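Saving takeout containers – how many is too many?

Forum: Kitchen and Pantry
Started 2023-01-20

pantrymoth88
We get takeout once or twice a week and I keep every plastic container that comes with it. My husband says the cabinet is full and wants me to buy one matching set and recycle the rest. A set of 12 from Rekine costs more than I want to spend on something I already get for free. Does anyone here use only takeout containers for leftovers, and how do you keep the lids under control? Mine slide out every time I open the door.

gravelroad
I did it for years. The round soup ones are the best of the bunch because most restaurants near me use the same diameter, so one lid fits the pint and the quart. The rectangular ones are never the same from one place to the next. I recycle those right away.

Lids go in a file box standing on edge. Bottoms get nested on the shelf behind it.

tomato_ledger
I'd stop reusing them, at least for hot food. Those things are made to get dinner from the restaurant to your house. After a few trips through the dishwasher they go cloudy and the rims warp, and then the lid pops off in the fridge. I bought glass ones (Judotau, the kind with the snap lids) and have had them since we moved in. Four of them cover everything for two people.

pantrymoth88
Four wouldn't do it for us. I cook soup on my day off and freeze it in single portions. I'd need a lot of glass, and my freezer is the small kind on top of the fridge.

gravelroad
Glass in a small freezer is a pain. It's heavy, it doesn't nest with the lid on, and you have to leave more headspace. For soup I would stay with plastic. Let it cool before you pour it in and the warping mostly goes away.

tomato_ledger
Cooling it first helps with the warping. It doesn't do anything for the smell. Anything that held curry is a curry container for the rest of its life.

hallcloset
You can get most of the smell out. Baking soda and warm water, leave it overnight, rinse, then leave it open on a sunny windowsill for a day. I did this with a whole stack in July and they came out fine. It doesn't take out the orange tomato stain, but I don't care about the stain.

Also, check the bottom of the container. The ones marked 5 are the ones I keep. If it has a 6 on it I throw it out, those crack.

northporch
Our rule is that the containers get one shelf, 30 inches wide. When the shelf is full, something goes out before something comes in. It took a few tries for everyone in the house to follow it but the cabinet closes now. I don't think the number matters as long as they fit.

pantrymoth88
The one shelf rule is something my husband would agree to. What do you do with the extras? I feel bad putting good containers in the bin, and our town doesn't even take the black ones.

northporch
I send food home with people in them. If my sister comes to dinner she leaves with a container, and I don't ask for it back. Same at the holidays. That gets rid of most of them.

tomato_ledger
So now your sister has the cabinet problem.

northporch
She has a bigger kitchen.

quartjar
I'm with gravelroad on matching by diameter. When I finally sorted mine I put everything out on the table and tried each lid on each bottom. It took 90 minutes, which is longer than I like to spend on anything to do with lids, but I ended up with two sizes that stack and a large pile of lids that fit nothing at all. I had been moving those around the cabinet for years.
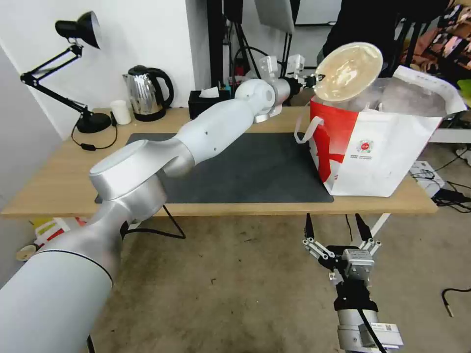

After that I wrote the size on each lid with a permanent marker, P for pint and Q for quart. It wears off in the dishwasher after a while and I write it again. For the freezer I use masking tape with the name of the soup and the month. Don't put the tape on the lid, put it on the side, otherwise you can't read it when they're stacked.

One more thing. The bags pile up the same way. I keep a few of the sturdy paper ones with handles for carrying food to other people's houses, and the rest go out with the cardboard.

hallcloset
Tape on the side falls off in my freezer. I put it on before filling, while the container is dry and at room temperature, and that works better.

gravelroad
Same here, it has to go on before the soup.

tomato_ledger
I still think you'd all be happier with six good containers and fewer leftovers. But if you're going to keep plastic, the marker on the lid is a decent idea. Tehrani sells colored dots for this and they're overpriced.

pantrymoth88
Thanks, everyone. I'm going to clear out the rectangular ones first, then try the lids like quartjar did. I may get two or three glass ones for reheating at work and keep the soup in plastic. Does anyone know if the Judotau lids are dishwasher safe?

tomato_ledger
Top rack, yes. Take the seal out of the groove once in a while and wash under it.

quartjar
The Onel ones are similar and the seal is easier to get out. The corners chip if you bump them on the faucet, though – I've lost two that way.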